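The Red Kit and the Gray Bench
How I learned to fold slippery sportswear on the only soft surface in the house

I have folded laundry on beds, on the lid of a washing machine, on my own knees on a late train, and once on the hood of a car outside a gym in Staldale. I'm not proud of the car. But for the past year I've done almost all of it on one low gray upholstered bench pushed against a wall, and I've become such a bore about it that my friends now change the subject when I say the word "sleeve."

It started with soccer. I play in a very forgiving evening league for a team called Masulitz, named after the bakery that paid for our first set of shirts, and our colors are red and white. Lots of red. In September I volunteered to take the team wash home for a single week, and you can guess how that went. (I still have it. I think they've forgotten it was ever supposed to rotate.)

If you've never dealt with team kit in bulk, let me tell you, it's a different animal from your own T-shirts. Cotton stays where you put it. You fold a cotton tee, you walk away, you come back after lunch and it's a rectangle. Sports fabric has other ideas! It slides, it springs back, it creeps off the pile while you're reaching for the next one. I put nineteen shirts in a stack on our kitchen table that first night, all glossy wood and crumbs, and the whole tower went over the side before I'd finished the shorts.

So I moved to the bench. We'd bought it for the hallway, a Gruvero, the plain one with the rounded corners, and it was supposed to be for putting on shoes. But the cover has a bit of tooth to it, a fine weave that grabs slick fabric just enough. I dropped a jersey on it to get my hands free and the thing stayed put. I may have said "oh!" out loud.

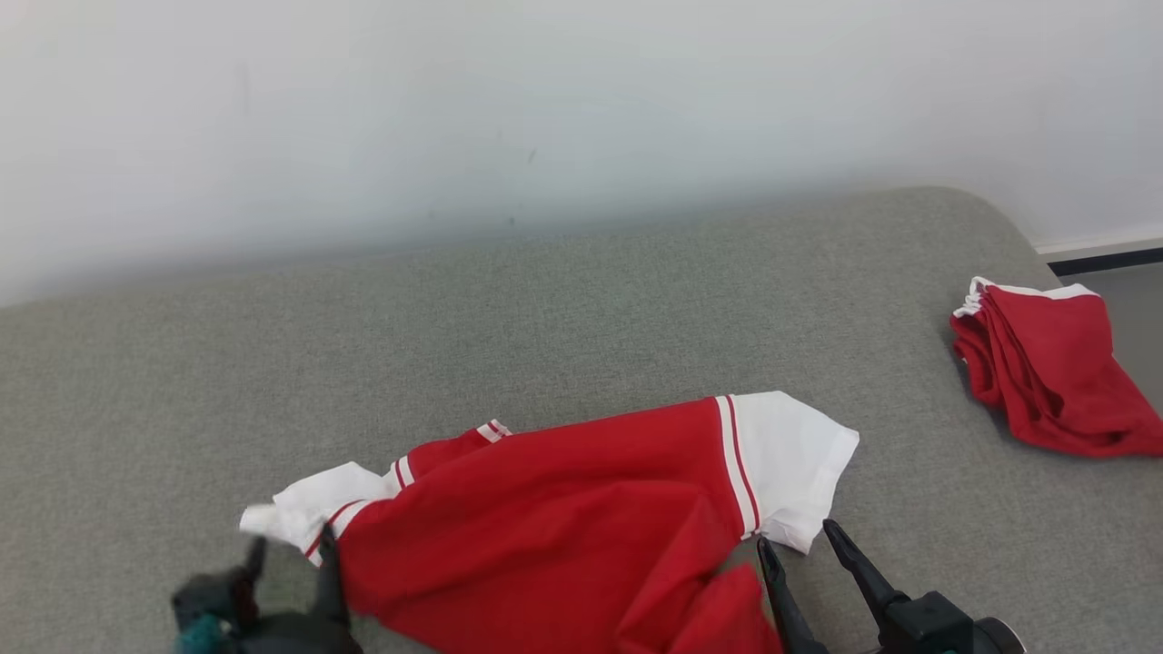 Red and white on gray: a jersey waiting its turn, with another piece of red kit folded behind it.

A shirt with contrasting sleeves is a nice one to learn on, by the way, because the colors tell you where you are. Red is body, white is sleeve. When you've got it in a heap and one sleeve has tied itself up, you find the white, work the twist out of it, and then follow the seam back to the shoulder. With an all-black shirt you're just feeling around in the dark. I've folded black shirts sideways and only noticed when somebody put one on.

My method, for what it's worth, goes like this. Shake the shirt hard, twice. Lay it face down with the collar away from you. Smooth from the middle outward with flat hands, and don't skip the sleeves, which love to roll up at the hem. Bring one side in so the edge lands near the center of the back, lay the sleeve straight down along it, and do the same on the other side. Then the bottom comes up by a third and over by a third, and you flip the bundle so the collar shows. Press down. Count to three if you're the patient type. I'm usually on the next one by two.

I used to do halves, and halves are fine in a drawer, but in a kit bag they come undone before you've left the driveway. Thirds hold. I got that from Wondimu Gudeta, who kept goal for us for a while and packed his bag so beautifully that people would wander over to look at it. He folded everything to the width of his own hand with the fingers spread, and he did the shorts first.

I was a doubter on the shorts question for ages. Shirts are the big job, so surely you start with shirts? But he was right. Shorts are the slipperiest thing in the basket and the most shapeless, and by the end of the pile, when you're tired and it's late, you'll just wad them up and call it done. I know this because it's what I did for months. Do them first, while you still care.

The trick is the waistband. Put a hand inside and open it right out, all the way around, before you do anything else. Any drawstring ends get pulled to the front, any pocket that's come inside out goes back where it belongs. Then lay the shorts down, match one leg on top of the other, tuck in the little point at the seat so you've got a straight side, and fold from the hem up to the waist. A white trim makes it very easy to see whether your edges agree with each other. Mine mostly don't, but they're on speaking terms.

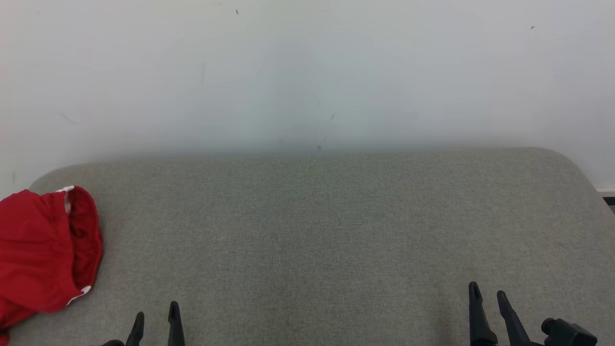 Gadisa Wolde thinks I'm overdoing it with the shorts, and wrote to tell me so: roll them. Start at the hem, roll tight to the waistband, stand them on end in the bag like bread rolls, and you'll see every pair at once and never dig for your size again. Folding shorts is for shops.

And I did try it, because it's a good argument and I like bread. For cotton shorts, yes, absolutely, I've gone over to rolling and I'm not going back. For the shiny ones I'm still not sold. Mine unrolled. I tried it with the waistband turned down over the roll to hold it, which worked better, but then I was stretching the elastic and I could hear my mother's voice. So we have agreed to differ, and I've promised to try again with a smaller bag.

What I have changed my mind about is the number of things allowed on the bench at a time. I used to tip the whole basket out. It felt efficient, everything in front of me! But a heap on a cushion wants to be a bigger heap, and within minutes I'd be folding on top of the unfolded, pushing sleeves out of the way with my elbow. Now the basket stays on the floor and I take out one piece, with the finished pile at the back against the wall. One shirt, flat, front and center. If there's no open stretch of gray to lay it on, something needs to be put away.

A word about the bench itself, as I've been asked. Light gray is a brave choice for a hallway where people come in wearing cleats, and I'd think twice about it if you have a dog. For laundry, though, it's lovely. You spot the loose thread, the blade of grass, the sock that was hiding in a sleeve. Run your palm over the cover before you begin and brush off the grit, or it'll end up on the shirts. And wait till the kit is properly dry, please. I once left damp shirts on mine overnight and the smell moved in for a week.

The height is the one thing I'd change. It's low, so I kneel, and after a full team's worth my knees have things to say. I priced up a taller one, a very handsome piece by Đỗ, and it came to 356 dollars before delivery, at which point I decided that kneeling was good for me. A folded towel under the knees does the job. So does sitting on the floor with your legs out to one side, if you don't mind reaching.
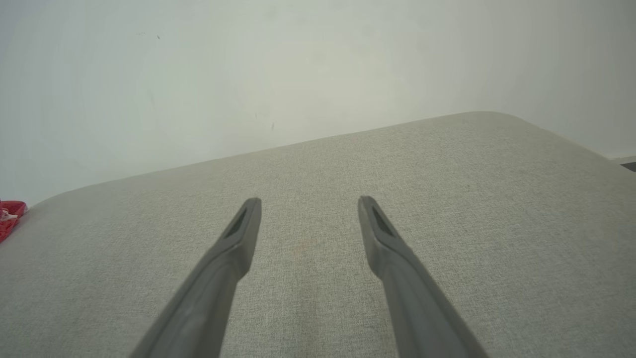 Putting it all away

Folding is only half of it, and I'm a lot worse at the second half. For a long time my finished piles simply lived on the bench until match day, and whoever wanted to put their shoes on moved them, and whoever moved them knocked them over. All that careful work with the thirds!

These days the bag is open beside me before I start. Shorts go in along the bottom, filed upright so the folded edges face up. Shirts lie flat on top with the collars all at one end. Socks fill the gaps down the sides, in pairs, with one cuff turned over the other and nothing fancier than that. I've seen people do an envelope fold with soccer socks and I salute them, but I'm not spending my evening that way.

Our bag cost nineteen dollars and has a zipper that sticks in one corner, so I leave that corner for the socks, which don't mind being squashed. If I were buying again I'd get one that opens along the whole top. The kind with a hole at one end turns every neat pile into soup.

I keep one spare shirt out, folded, on the shelf by the door. Somebody always forgets theirs. It used to be me, and I'd turn up in some old orange thing and get shouted at by both sides.

And when the bag is zipped I smooth out the bench cover with my hand, push the cushion back square to the wall, and sit down on it to take my slippers off. Next week it's the away kit, which is white, and I've already been warned about the mud at the Staldale end.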